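The Fruit Shift
What happened in a contract kitchen when the new hire turned out to be an arm 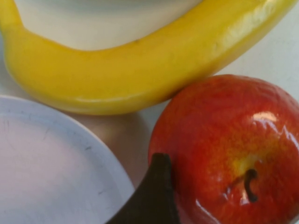
Six in the morning, hairnets on

I got to the Poirier kitchen a little before six, which is late by Poirier standards. The bread people had already gone home. The soup people were at full volume. And at the far end, past the walk-in cooler, a robot arm was deciding what to do about a banana.

Poirier cooks and packs meals for offices, a couple of schools and one very fussy law firm. For years, the last job of the morning was fruit. Somebody stood at a white table and set out an apple here, a banana there, over and over, until the carts rolled. It is the kind of job you don't think about unless you've done it. I have done it, in a cafeteria, the summer I was nineteen, and I can still feel it in my neck.

Since August the fruit has belonged mostly to a Clakis arm, with a small camera by its gripper and two dark fingers. The crew calls it the intern. I asked whether that was affectionate and got a lot of shrugging.

Bananas are hard, apples are slippery

I'd assumed fruit would be easy. I mean, a toddler can pick up a banana! But a toddler has skin, and years of practice dropping things. An apple is shiny, so the lights bounce off it and confuse the camera, and it rolls if you touch it off center. A banana curls around whatever is next to it. Put one near a bowl and an apple, and the fingers have to find a way in without shoving the whole group across the table.

The woman who looks after the station used to do the fruit by hand. Now she trains the arm, which on the morning I visited meant moving a plate over a couple of inches, nudging an apple up against a banana, and letting the thing have another go. She does this with a cup of coffee in reach and the air of a person teaching a nephew to parallel park.

"It doesn't like it when they touch," she told me. "I don't either, when I'm tired."

Her new job came with a title (station lead), a raise she described as "fine," and a tablet running Primix, the software that logs every pick. She likes the raise. She has mixed feelings about the tablet, because every time she stops the arm it wants to know why, and the list of reasons doesn't include "it looked wrong to me." She usually picks "other." Somebody in the office eventually asked her what all the others were, and she went through a whole morning of them out loud. The list is longer now.

What moved, and who moved with it

When the arm came in, nine people worked the packing end. Nine people still do, though they aren't the same nine and they aren't doing the same things. One left for a warehouse job before the arm was even bolted down, and told everybody why. Poirier filled the spot with a driver. Two of the others went over to salads, which they'll tell you is better work and colder hands.

I'd been told on the phone that no one lost hours. On the floor it was more complicated. The early fruit shift used to start at four, and a couple of people had built their whole lives around it – home by noon, kids picked up from school, no sitter to pay. The arm made the four o'clock start unnecessary. Most of the crew was thrilled. For one of the dads it meant finding after-school care in the middle of a semester, and he was still annoyed about it when we talked, in a polite, box-folding sort of way.

"Same hours," he said. "Different hours."

I wrote that down twice.

The shoulders, though. Nearly everyone brought up their shoulders. The fruit table was a reach-and-twist job, and people used to trade off every ten minutes when it got bad. A woman with more than 10 years on the line said she'd started sewing again on Sunday nights, which she'd given up because she couldn't hold her arms up after a week of apples. I hadn't asked about hobbies. She just wanted me to know.

The one they sent back

The Clakis wasn't their first try. Before it there was a machine from Zornero, a faster one, with suction cups. It was great on apples and left little rings on anything ripe. It also came with a cage around it, and the crew hated the cage. You couldn't reach in to fix a tipped bowl without shutting everything down, so people stopped fixing things and let the bad trays pile up at the end for somebody else.

The new arm is slower. Watching it, I kept wanting to reach over and do it myself, and a guy stacking lids beside me said that feeling goes away after a couple of weeks. He also said he talks to it. So does everybody, as far as I could hear. It gets called "honey" and it gets called other things.

What they'd still like is a say in what comes next. There's talk of a second arm, for the sandwich line, and the sandwich people found out from a delivery schedule taped to a door. The station lead has asked to be in the room for that one. When I left, she hadn't heard back, and she'd gone off to find riper bananas, because the arm had gotten pretty good with the firm ones and she wanted to see what it would do.

Comments (4)

lidsandlabels
I pack for a different outfit and the "same hours, different hours" guy is me. They moved our start time and acted like it was a gift.

Marge in Produce
Suction cups on a ripe pear. Ask me how I know.

tworivers_temp
Would've liked more about the pay. "Fine" covers a lot of ground.

quietcarfan
My mother did tray line at a hospital for most of her life and her shoulders never came back. Glad the lady is sewing.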